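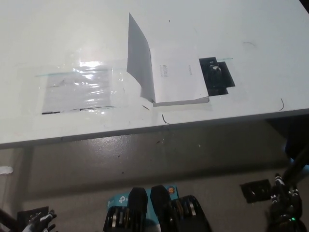 *Paper in its plastic sleeve, on the white table*

**yavuz_tekin:** My scans go to a Standasus folder. After 338 files, the new ones do not sync. Is there a limit?

**radach30:** No limit. Sign out and sign in again.

**yavuz_tekin:** I did it two times. The same.

**Kavitha V:** I do not agree with radach30, there is a limit for shared folders. Make a second folder and move 80 files there.

**radach30:** Mine is shared and has more than that.

**yavuz_tekin:** I moved them. Ten new scans are uploading now.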